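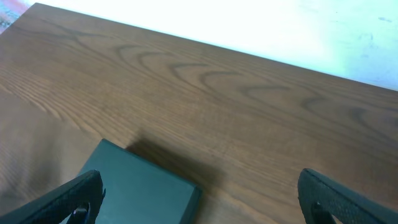
Figure 6.1 Wrist view of a closed box between the open fingers of one gripper.

Chapter 6
Two Arms, One Task

Opening Case: Demonstration Day at Putham

Chapters 4 and 5 treated the single arm. A single arm has one base, one chain of joints and one tool, and most of its planning problems can be stated in terms of where the tool has to be at a given moment. Adding a second arm to the same rail does more than double the number of joints. Each arm becomes an obstacle for the other, and any object that both arms touch ties their motions together.

The case that opens this chapter comes from a demonstration held at the Putham training center on 6/22/21. The session was open to second-year students and to staff from two local packing firms, Hivon and Price. It was run by Nghĩa Võ, who had set the bench up for a course on shared workspaces. The task was packing: pick small packaged goods from the table, place them in a lidded box, and close the lid. Visitors were given a one-page sheet with the layout of the bench and the order of operations, and were asked to mark on it the points at which they thought the two arms would have to wait for each other.

The goods were ordinary snacks and candy in mixed packaging. Võ chose them for the spread in stiffness. A small carton keeps its shape when the fingers close on it. A bag gives way, and the width the controller measures at the fingers is then a poor guide to the width of the object. Wrapped bars fall between the two. A grasp force that suits one item in such a set may crush or drop the next, a point taken up again in Section 6.4.
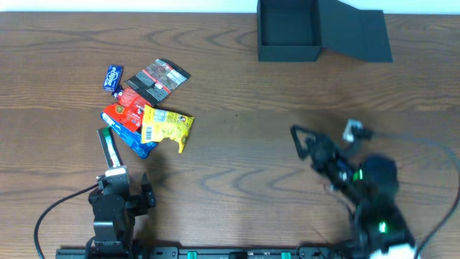 Ebenezer Alhassan objected at this stage that the box could have been loaded by one arm working alone, and that a second arm on a job of this size mostly added ways to fail. The objection is a fair one and was discussed at some length. For loading alone, one arm is often enough, and the gain from a second is limited to cycle time. The case for two arms rests on the steps in which one object must be held while another part of it is moved. A light box slides when its lid is pushed. It can be held by a fixture, by added weight, or by the other arm. The first two are cheaper. The third is easier to change when the box changes.

Võ's answer was to put the question to the visitors as a costing exercise. Suppose a packing line handles 200 boxes of one size per shift and changes size twice a year. A fixture is the sensible choice. Now suppose the same line handles 14 sizes in a shift. The fixture has to be swapped or adjusted each time, and the labor of doing so must be charged to the job. Students will work through a version of this problem at the end of the chapter.

Planning for the shared region of the bench begins with the question of who may enter it and when. The simplest rule is to let only one arm into the region at a time, with the other parked clear of it. The rule is safe and slow, and it fails as soon as a step needs both arms. A less strict rule permits both arms to enter but keeps a minimum distance between any two links. With the box lying near the middle of the table and a gripper raised on either side of it, as in Figure 6.3, both tools can approach the box from their own side without crossing, and the distance that matters most is the one between the two sets of fingers. Links close to the bases are far apart and can usually be checked less often.
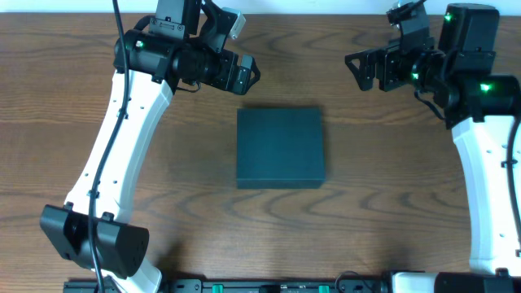

Figure 6.3 The shared region of the bench, seen from above the rail.

Timing was the second topic of the session. The two arms at Putham took their commands from one controller, and a late command to one arm was therefore visible in the log beside the command to the other. On systems built from separate controllers this is harder. Each keeps its own clock, and an offset that does no harm when the arms work apart can pull a shared object out of a grasp. The Konine notation, used in the rest of this chapter, writes each step as a pair of actions with a stated condition for moving to the next pair. A step in which one arm has nothing to do is still written as a pair, with the idle arm told to hold its position.

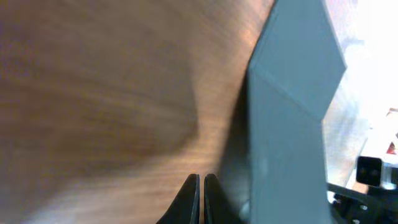

An idle arm that has not been told to hold is free to be moved by some other part of the program, such as a routine that sends it home after a timeout. Faults of this kind are hard to find by reading the code for either arm alone. They show up when the pairs are set side by side, and for this reason the exercises ask for the full table of pairs even when one column is mostly empty.

Before reading Section 6.1, write out the packing task as a list of pairs. Assume that the box starts open and ends closed, and that neither arm may pass over the other. Keep the list for comparison with Table 6.2.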